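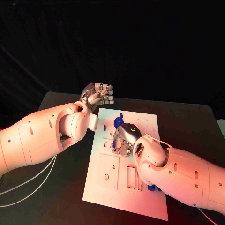 Storum control stack – FAQ

Stuff people keep asking. Will add more when there's time.

What is Storum?
The software layer between your policy or planner and the two arms. Takes targets, checks them, sends joint commands. Also records everything. It doesn't decide what to do with the task board, that's your code.

Which hands does it work with?
Anything with a driver in the Asard package. Multi-finger hands are fine. Parallel grippers too, just set fingers to none in the config and skip the hand calibration.

What rate does the control loop run at?
300 Hz for the arms. Hands are slower, depends on the driver. If your policy outputs at 6 Hz or so that's OK – the interpolator fills in between. Don't write your own interpolation on top, you get double smoothing and the fingers lag.

Arm moves fine but the fingers don't close. Why?
Nearly always the hand is still in hold mode. Check the status page, switch to follow, try again. If it's in follow already, restart the hand driver only. No need to take the arm down.

How do I do contact with the board without faulting?
Use compliant mode for the last bit of the approach. Position mode will push into the plate until the torque limit trips. Set the stiffness for the vertical axis low and leave the others alone. Fingertips resting on the surface is a normal state, the monitor won't complain unless the force keeps climbing.

Can one arm work while the other waits?
Yes. Give the waiting arm a park pose above the table and lock it. The planner treats a locked arm as an obstacle, including the hand. If you forget to lock, it assumes the arm will get out of the way and it wont.

Planner says "no path" but there's clearly room.
Collision padding. Default is generous. Lower it for the wrist and fingers first, leave the forearm. Also check that the board pose is recent – an old pose puts the plate where it used to be.

How is the board found?
Başaran, our perception node. It fits the outer edge of the plate first, then the slots and engraved outlines. The board can sit at any angle. It needs to lie flat.

Pose jumps when a hand covers part of the board. Bug?
No, expected in the old version. Now it keeps the last good pose while too much of the outline is hidden. Update if you still see it. You can turn on freeze_on_occlusion by hand as well.

Does it tell a part from a hole?
Mostly. Colored parts on a white plate are easy. Dark parts under a hand get missed, so look again after the arm backs off. There's a flag for that, rescan_after_retreat, off by default.

Do cables count as obstacles?
Not modeled. Keep slack, keep loops out of the work area, and limit wrist rotation in the config. We'd like to do this properly at some point.

How long are the logs kept?
Last 64 runs on the local disk, then oldest gets deleted. Mark a run as pinned to keep it. Export before you reinstal, the installer wipes the folder.

Can I replay a run?
Yes, in the viewer or on hardware. On hardware start at low speed and put the board back where it was, replay doesn't look at the camera at all.

Where's the simulator?
Separate download, called Clorudport. Same message types so your code shouldn't change. Contact between fingers and slots is not great in there, don't tune stiffness from it.

Getting "buffer full, 3,000 messages dropped".
Your subscriber is too slow. Usually somebody is drawing plots in the callback. Move the drawing to another thread.

When's the next release?
February. Fix for the hold mode thing is in it.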